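Reading the fine print: what we learned from small-item returns
Speaker notes, Geddes regional retail afternoon, March
Angharad Vaughan

Start once the door is shut. Slide 1 stays up while people sit down.

Thanks to Katherine Mosquera for the invitation and for the use of the hall. I manage the Plilthorpe and Barndale shops. We sell phone accessories, watch bands, chargers and a bit of luggage. Today is about returns, and mostly about the part that happens at the counter.

Slide 2. The numbers
Last year the two shops sold 3,000 phone cases under the old returns policy and then changed the policy halfway through the season. Barndale sold 1,210 after the change and Plilthorpe sold 1,176. Say these slowly, people write them down. I am not going to show percentages for the first month because the till codes were wrong. Comfort Akpalu fixed them and everything after that is clean.

Slide 3. Why people bring things back
Wrong model is the big one. People know they have "the bigger one" or "last year's one" and that is as far as it goes. Second is colour. A case bought as a gift comes back in its packet with the receipt folded inside. Third is change of mind, and we accept that within the window without asking questions.

Tell the Vinel story here if there is time. The short version: a customer drove in from Vinel three times for the same case, and each time we sold her the wrong size with complete confidence. On the fourth visit Zeeshan asked to see the phone.
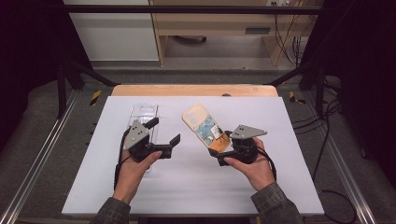

So the first change was simple. Staff ask to see the phone before they take anything off the wall. If the customer is buying for someone else, we ask them to ring or text that person. Most are happy to do it. Some are not, and we write "model not checked" on the receipt so that the next person at the counter knows where they stand.

Slide 4. The receipt
Hold up the old receipt and then the new one. The old one had the returns policy on the back in grey ink. The new one has two lines on the front, above the total. Gladys Grajales wrote the wording and I have not had a complaint about it yet. Copies are on the side table - please take one.

Slide 5. What did not work
The model chart on the wall. It was out of date within weeks and customers stood in front of it blocking the till. We took it down at Plilthorpe first, then at Barndale.
Store credit only. We tried it briefly. Arguments at the counter went up and regulars stopped coming in. I would not do it again.

Slide 6. Opened packets
Expect questions. Our rule is that an opened packet is fine if the item is unmarked. It goes in the discount basket by the door and the price comes down at the end of the month. Head office wanted everything sent back to the supplier, but the freight cost more than the stock was worth.

Slide 7. Contact details
Leave this up for questions. If someone asks about online orders, pass them to Zeeshan Swati, second row. Tea is at the back from 3.30 pm and the hall has to be clear by five.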